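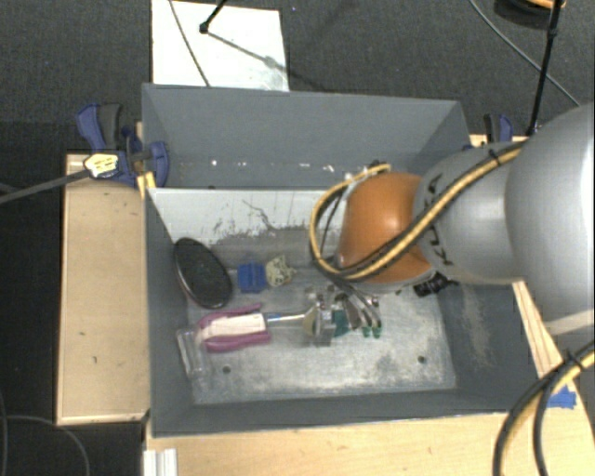

Farzana Dogar remarked, when the first results were read out at the Clullon store, that people sort by what they can name, and that whatever they cannot name stays in the bin until somebody loses patience with it. Her remark is taken up in this section, as the interviews gave it a good deal of support.

4.2 Mixed small items in divided bins

Figure 3. Divided grey bin with mixed small items in the larger front compartment. The rear compartment is almost empty.

The study covered 20 bins at the Clullon store, each with a fixed divider. Staff were asked to keep the smaller compartment for items awaiting a decision and the larger one for general stock. In practice the smaller compartment was seldom used. Items of very different shape and finish came to lie together in the larger one, as in Figure 3, where a black oval object with a glossy rim leans against the left wall near a small bright blue block, and a long, clear plastic object lies beside a pink and white item with a handle.

Over the period of the study 1,145 items were entered in the store book. Awasthi and Kushwaha (see Section 2) expected that handled items would be the first to be put away, a handle being a strong clue to use. The entries bear this out only in part. Where the working end of such an item was familiar, it was shelved at the next round. Where it was not, it was treated in the same way as the unnamed pieces and returned to the bin.

Clear plastic items presented a separate difficulty. They were passed over more often than coloured ones of similar length, and two members of staff reported finding them by touch. Girish Bisht suggested that a darker lining would help. The Orno liner was tried in 6 of the bins from March onwards, but the entries for these are too few to be treated separately here.

The condition of the bins was also recorded. Scuffing of the walls and floor was common, and the floor of the bin in Figure 3 shows whitish abrasion and darker smudges. Akash Rawat asked whether worn surfaces led staff to handle stock with less care. No question on this point was included in the interviews, and the matter is left to the second round.

The written instructions were revised in September 2018. The revised wording gives the smaller compartment a name, "Undecided", and asks that it be cleared at the end of each shift. Its effect on the store book entries is considered in Section 4.3.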